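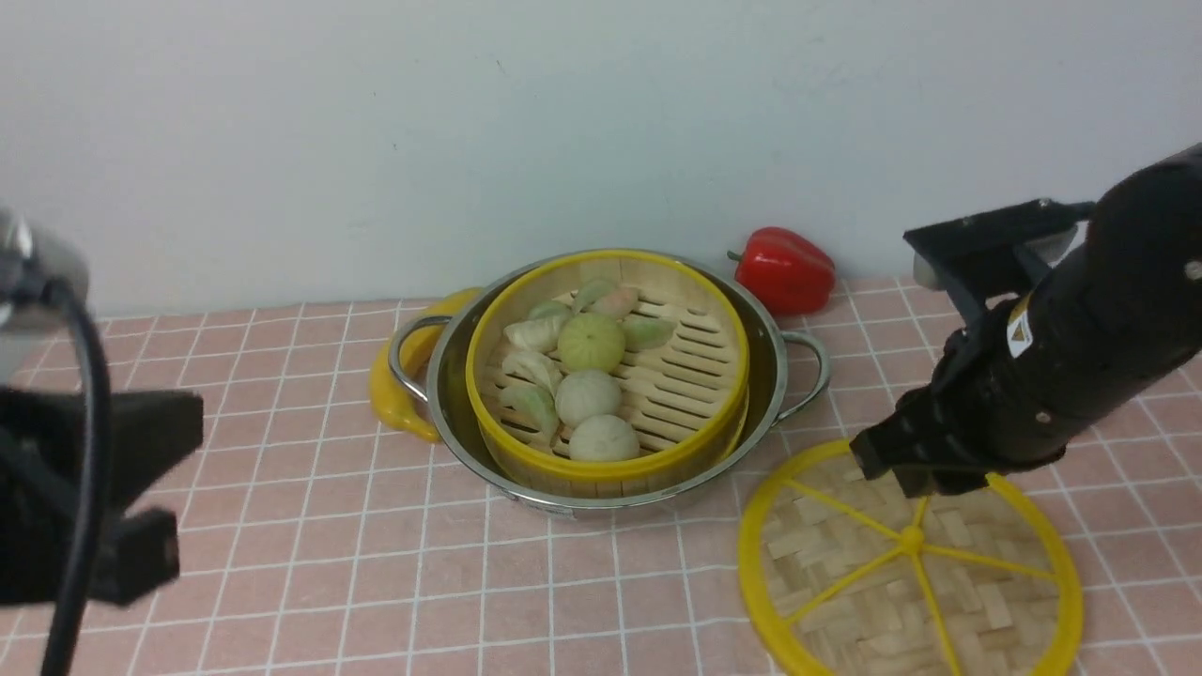 Chapter 9
Cooking with Steam

Key words: steam, vapor, condensation, basket, tier, rim, spoke, weave

In this chapter you will learn how a steamer is put together, how heat gets from the burner to the food, and how to load and unload a basket safely. You will need the lab sheet for Unit 20 and your kitchen notebook. The dough recipes come in the second half of the chapter, starting with the plain white bun.

9.1 What steaming is

Water in an open pot boils at 212 degrees Fahrenheit at sea level. Past that point, more heat from the burner does not make the water any hotter. It turns the water into vapor faster. The vapor rises, meets the cooler food, and turns back into liquid on its surface. When it does this it gives up a large amount of heat, and that heat cooks the food.

This is why a steam burn is so serious. The same thing happens on your skin. Keep your sleeves rolled above the elbow and your face back from the pot in every exercise in this chapter.

Steaming differs from boiling in one main way. In boiling, the food sits in the water, and some of its flavor and color goes into the water with it. In steaming, the food sits above the water. Soft doughs keep their shape, pleats stay sharp, and a filled dumpling is less likely to come apart.

9.2 The parts of a steamer
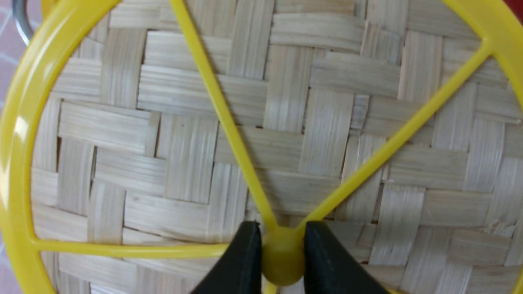 A steamer lid has two jobs. It holds the vapor in long enough to do its work, and it lets a little out so that pressure does not build up. Lids differ mostly in how they are stiffened. A woven panel bends easily when it stands alone, so it is often backed or braced. Bright yellow spokes run out from a small round hub to the rim on this one, with the weave showing in the wedges between them. A hub in the middle also gives you one place to grip, so the lid can be raised level. On a hot steamer, lift the far side first so that the vapor leaves away from you.

The basket is a short, wide cylinder with a slatted floor. The gaps between the slats let vapor through. They must not be fully covered. If you line the basket with paper, cut holes in it first. Cabbage leaves also work, as long as some of the floor is left bare.

The pot underneath holds the water. Use one that the basket fits into or sits on closely. A wide gap at the side lets vapor escape around the basket, and the food takes longer to cook.

Bamboo baskets came into the school kitchens at Trodisholm through a teacher, Bernardo Guerreiro, who had used them in a restaurant in Illach. The first class made 282 buns in one term and kept a record of each batch. Several of their tables appear later in this chapter. Table 9.2 compares their results in bamboo with results in a perforated metal tray.

9.3 Loading the basket

Set the food in place before the basket goes over the heat. Leave a finger's width between pieces made with yeast dough, as they will swell. Dumplings made without yeast can sit closer, but their skins will stick if they touch. Put round buns down first and fit the smaller pieces into the space left over.

Carry a loaded basket level, with two hands. When a basket is tipped, everything in it can slide to the lower side.

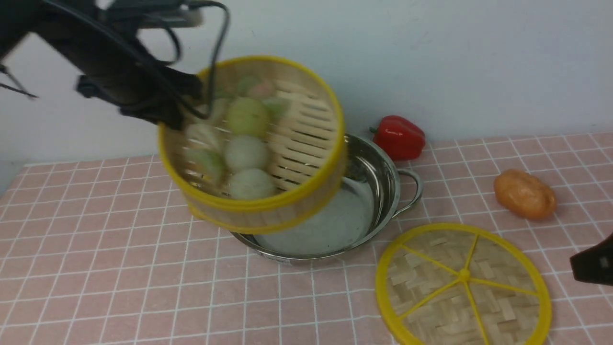 Photo: Balaskas Teaching Kitchen, Cesier. Used with permission.

Look at the slats on the right side of the basket. Where the floor is bare like this, vapor can pass straight through. A few open slats help the heat reach the top of the food. Compare the basket with the pot beneath it, where a little water lies in the bottom. For real cooking, fill the pot to a depth of one inch, and check that the water stays below the slats. Water that bubbles up through the floor will make the bottoms of the buns soggy.

Check the level again halfway through any recipe longer than 20 minutes. Add hot water from a kettle, never cold, and pour it down the side of the pot.
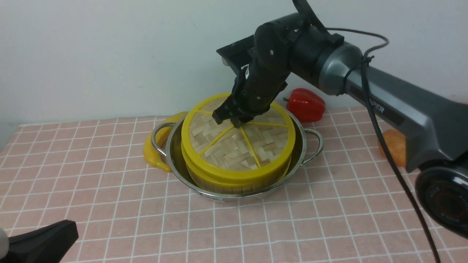

Once the lid is on, leave it on. Each time it is raised the vapor escapes and the cooking slows down. Write the starting time in your notebook and work out the finishing time before you turn to anything else.

Before you go on

1. Explain in your own words why vapor can cook food faster than hot air at the same temperature.
2. Draw a steamer from the side. Label the lid, basket, slatted floor, pot, and water level.
3. Find a lid at home. Write down how it is stiffened and where you would hold it.

Section 9.4 begins with yeast dough. Weigh your flour before the lesson and bring it to class in a covered bowl.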